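Section 4. Setting up the Pandholm 760 dehumidifier

Read this section before you plug in the unit. If the unit was laid on its side during delivery, stand it upright and wait 4 hours before you turn it on.

4.1 Choosing a place

1. Put the unit on a firm, level floor. Do not put it on a shelf or a thick rug.
2. Leave open space on all sides so that air can move freely through the front grille and out the top.
3. Close the windows and outside doors of the room. Inside doors may stay open if you want to dry more than one room.
4. Keep the unit away from heaters, curtains, and bathtubs.

CAUTION: Plug the unit straight into a grounded wall outlet. Do not use an extension cord or a power strip.

4.2 Fitting the bucket

1. Pull the bucket straight out, using both hands.
2. Take out the packing foam and the bag that holds the hose adapter. Keep the adapter for Section 5.
3. Check that the float moves up and down. Do not remove it. The unit will not run without it.
4. Slide the bucket back until it clicks.

If the bucket light stays on, the bucket is not fully in place. Pull it out and try again — pushing harder on one corner will bend the guide rail.
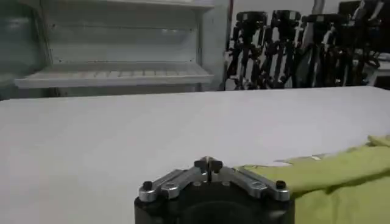
Figure 4 (Section 4)

4.3 First start

1. Press POWER. The display shows the current humidity in the room.
2. Press the up or down key until the display shows 57. This is the factory setting and suits most basements.
3. Press FAN to choose high or low. Use high for the first day.
4. Hold FAN and POWER together until you hear two beeps. This locks the keys.

NOTE: The compressor has a built-in delay. After a power cut, or after you turn the unit off and on again, the fan runs by itself for a few minutes before drying starts.

The humidity reading may jump up and down during the first hour. Wait until it settles before you change the setting. In a very damp room the bucket can fill several times on the first day.

4.4 Filter timer

The unit keeps track of its running hours. The FILTER light comes on after 3000 hours. Fit a new Mamwood filter, then hold the FILTER key until the light goes out. Rinse the filter under cool water between changes and let it dry fully before you put it back.

CAUTION: Do not run the unit without a filter. Damage to the coil from dust is not covered by the Vasoncombe warranty.

4.5 Moving the unit

Turn off the unit, unplug it, and empty the bucket before you roll it. Lift it by the side handles on stairs. For winter storage, see Section 7.

Revised December 2018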